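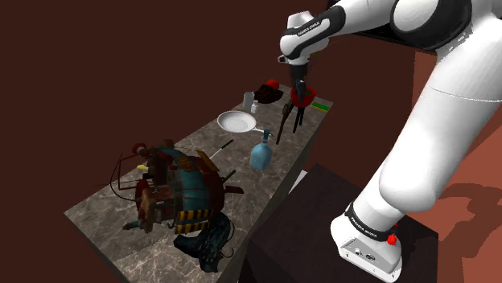

Como recolher demonstrações em simulação sem encher o disco de lixo

Por Karlijn Smits
23 de setembro de 2024

Pesquisar neste site... Procurar

Categoria: Robótica > Aprendizagem por imitação > Recolha de dados

Desconfio de qualquer tutorial que comece por prometer milhares de episódios numa tarde. Gerá-los é fácil. Depois treina-se a política, ela empurra a frigideira para fora da mesa e ninguém sabe dizer qual dos episódios lhe ensinou aquilo. O procedimento que se segue é mais lento e foi o que sobrou depois de eu deitar fora quase tudo o que tinha recolhido em maio.

Parto do princípio de que já tem um simulador a correr, um braço Franka montado junto a uma mesa e uma forma de o teleoperar. Eu uso o Girkow para gravar, mas os passos servem para outro gravador.

1. Escreva a tarefa numa frase

"Pegar na taça vermelha e pousá-la junto à frigideira." Se a frase precisar de um "ou", são duas tarefas e vão para pastas separadas. Acrescente o critério de sucesso em termos que o simulador consiga verificar: taça em contacto com a mesa, garra aberta, velocidade quase nula. "Ficou bem" não é critério.

2. Encha a mesa, mas com juízo

Os objetos a mais servem para a política não aprender que tudo o que aparece é para agarrar. Misture tamanhos e formas: uma frigideira, um frasco com doseador, um copo cinzento, uma faca, um modelo mecânico grande e cheio de saliências. O Bart Groen defende que se sorteie tudo de um catálogo enorme. Tenho dúvidas. Objetos com geometria muito recortada costumam trazer malhas de colisão fracas, e já vi um deles tremer sozinho durante um episódio inteiro. Antes de gravar, deixe a física correr sem mexer no braço. O que se mexer, sai.

3. Grave 15 episódios e pare

Veja-os todos, do princípio ao fim. Procure:

- a garra a atravessar a borda da taça;
- pausas longas do operador antes de fechar os dedos;
- o braço a tapar o alvo na única câmara que está a gravar;
- episódios marcados como sucesso em que a taça ficou inclinada.

O terceiro ponto é o mais ignorado. Uma garra que desce na vertical esconde parte do objeto precisamente no momento do contacto. Nós gravamos com 2 câmaras, uma delas no punho, e mesmo assim há posições em que se vê mal.

4. Só depois, aumente

Com os primeiros limpos, passe para 200 por tarefa. Varie a posição da taça, a textura do tampo e a luz, uma coisa de cada vez. Se variar tudo ao mesmo tempo e o resultado piorar, não vai saber porquê. Guarde a semente de cada cena no próprio episódio.

5. Não apague as falhas

Mude-as de pasta e etiquete-as. A Omolara Balogun usa-as para treinar um detetor de insucesso e diz que lhe são mais úteis que os sucessos. Eu ainda não vi números que me convençam, mas o espaço em disco é barato.

6. Teste com cenas que não gravou

Reserve 80 cenas com disposições novas e não lhes toque até ao fim. Uma taxa de sucesso medida nas cenas de treino não vale nada, por muito bonito que fique o gráfico. E mesmo nas reservadas - tampo com ar de pedra, parede lisa, atrito inventado por nós - estamos a medir o simulador. Quanto disso passa para um braço verdadeiro continua, para mim, em aberto.

O script de verificação do passo 2 está na pasta "granstrom" do repositório. Precisa da versão nova do Girkow; na antiga, a leitura dos contactos falha sem dar erro.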